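Home | Projects | Gallery | Notes | Contact

Balloon and sheet mask: handling thin materials

Posted October 14, 2024 by the Prurkum workshop desk
21 shares | 2 comments

A sheet mask is thin, slippery and folds onto itself at the slightest excuse. A balloon makes a fair stand-in for a face: it is curved, light and moves when pushed. The gallery covers one sitting at our Cutstead room, with a pale blue balloon set on a dark table against a black curtain.
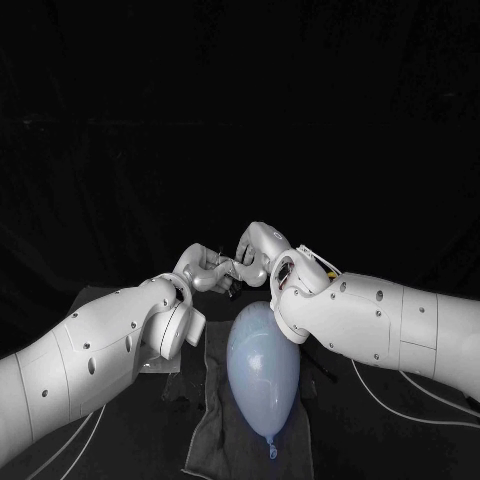 Small hand tool held above the balloon, thin metallic end angled down.
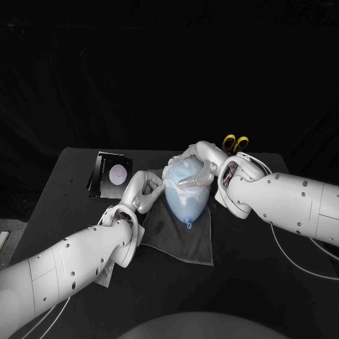
Balloon on the crumpled grey cloth, knot towards the viewer. One fingertip dimples the front.
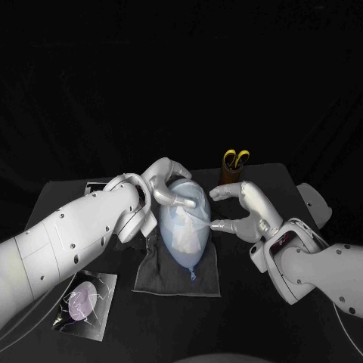 Contact from both sides: thumb at the upper left, index finger near the middle on the right.

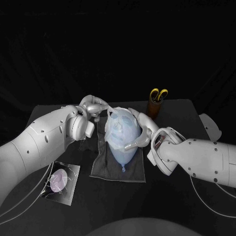
Mask draped over the upper part, eye and mouth openings showing blue. The opened foil sachet lies to the lower left.

Photos: Prurkum / Amini picture desk

Notes on materials. The balloons come from Zorholm in bags of 25 and are blown up to less than full size. A fully stretched skin is too stiff and tends to roll. The cloth under the balloon adds friction – a bare tabletop gives almost none. We keep the knot pointing the same way in every sitting so that the sets can be compared.

Masks are the plain single-use type, stored flat at room temperature. The top edge is the best place to take hold of one. Pulling there puts wrinkles across the sheet, and these should be worked out towards the sides before the lower half is laid down. A torn eye opening means a new mask.

We have set aside 200 masks for the full series. The next gallery is due in December and will cover larger balloons and a heavier cloth.

Previous gallery | Next gallery | Back to top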